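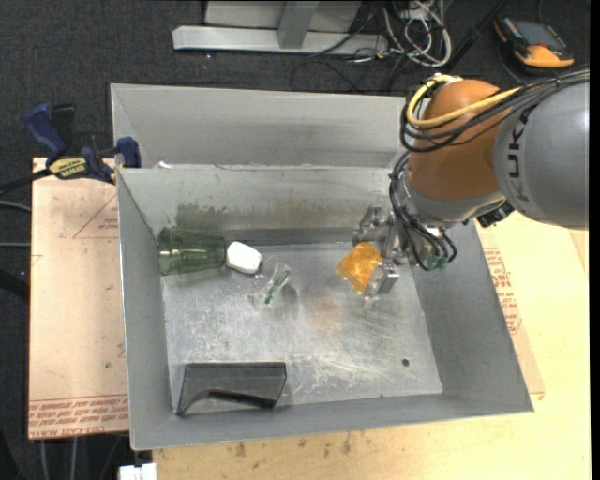
Figure 3. Robot arm with an orange joint housing reaching into an open gray sheet-metal bin.

4.2 Late starts, interrupted calendars and early-season form

We turn now to the question that first drew us to this project, which is whether a club that begins its league season later than its rivals pays for it on the field. Supporters certainly believe so, and so do a good many coaches. The usual story is that players come back from their summer break at different times, the first few matches are squeezed between international windows, and the team never gets a proper run of games together until the leaves are falling. It is a sensible story, and we had some sympathy for it going in.

To test it we drew on the Kushnir match archive, which covers 3,632 league fixtures across 21 seasons. We set aside matches that were abandoned, replayed or moved to a neutral ground, along with those for which the archive gives no starting lineups, and this left us with 3,147 fixtures for the main analysis. Of these, 261 were played by a club whose opening match fell at least one full week after the first round of the season. We call these late-start fixtures from here on, and we count only a club's first six matches, as anything beyond that seemed to us to stretch the meaning of the word "early" rather too far.

A short note on the clubs themselves may help the reader. Erham and Vimer appear more often than any others among the late starters, Erham through its long cup runs in the previous spring and Vimer through repeated work on its main stand, which kept the ground closed into the new season on more than one occasion. Clutdale, by contrast, has never started late in the period we cover, and so it serves as a handy point of comparison — though we would not want to lean on a single club too heavily.

When we compare late starters with everyone else and make no other adjustment, they do look a little worse. They draw more of their first three matches and score fewer goals in the opening half hour. Once we take into account the strength of the opponent and whether the match was played at home, however, most of that gap goes away. What remains is small, and we could not tell it apart from ordinary season-to-season noise.

The international break is a different matter. Clubs that sent many players away tended to make more changes to the starting lineup in the match that followed, and those changes went along with a slower first half whether or not the club had started late. Vimer is the clearest case. Its results straight after a break were poor in several seasons when its results on either side were perfectly good, and the same pattern shows up, more faintly, at Erham.

We should add that the archive records a player as away only if he was named in a squad by 5th September, so later call-ups are missed. Players who traveled but never took the field are counted in the same way as those who played every minute, and we return to this difficulty in Section 5.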